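**11 November 2021**

# Gultance to change grading rules for root and leaf vegetables

Gultance, the wholesale cooperative serving growers in the Kasel district, will move to a revised grading standard for fresh vegetables in April. The change affects every member delivering to the Dağdelen packing station and replaces a set of rules that had been amended several times without being rewritten.

Under the present system, produce is sorted into three classes by size and surface condition. The new standard keeps Class 1 and Class 2 but drops the third class for fresh sale. Produce that would have fallen into it will be sold for processing under separate contracts, at a price fixed at the start of each season.

Size limits are also being relaxed. The cooperative says a large share of rejected deliveries in the last two seasons failed on diameter alone, with no fault in ripeness, firmness or keeping quality. The new limits allow a wider spread within a single container, provided that the contents are of one variety and were picked on the same day. 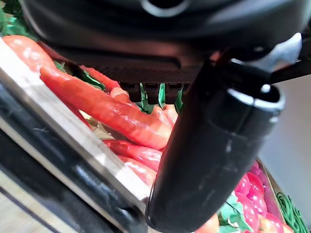
## What growers will need to do

Members must register each variety they intend to deliver before the end of the winter intake. Registration is by form, on paper or through the members' portal, and there is no charge. A grower who delivers an unregistered variety will have it accepted at Class 2 whatever its condition.

Delivery notes will carry two extra fields: the date of picking and the storage method between field and station. The second field has been a point of disagreement. Smaller growers argued at the autumn meeting that few of them have cold storage and that recording the fact would count against them. Gultance has stated that the field will be used for stock rotation only and will not affect the price paid.

Containers remain a matter for the grower, with one exception. Mixed deliveries for the box scheme must arrive already divided by type, as the station will stop sorting mixed loads on arrival. Loads that arrive unsorted will be returned, or sorted at the member's expense.

## Inspection and appeals

Sampling will be done by lot. For each lot, six containers are drawn and checked by hand against the written standard. If more than one of them fails, the whole lot is regraded. At present the number drawn is left to the inspector on duty, a practice that members have complained about in writing.

An appeal must be lodged before the lot leaves the station. It will be heard by an inspector who took no part in the first grading — a requirement missing from the old rules — and the result will be final for that lot.
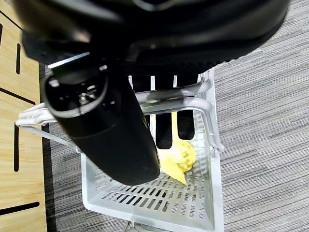 *A crumpled yellow object in a white plastic basket, beneath two black gripper fingers.*

The cooperative has 1215 registered members, of whom the majority grow on small plots and deliver by their own transport. The neighbouring cooperative, Femero, has said it will keep its current three-class system for at least one more season. Growers who supply both will therefore need to prepare two sets of delivery notes.

Copies of the standard can be collected from the station office during intake hours.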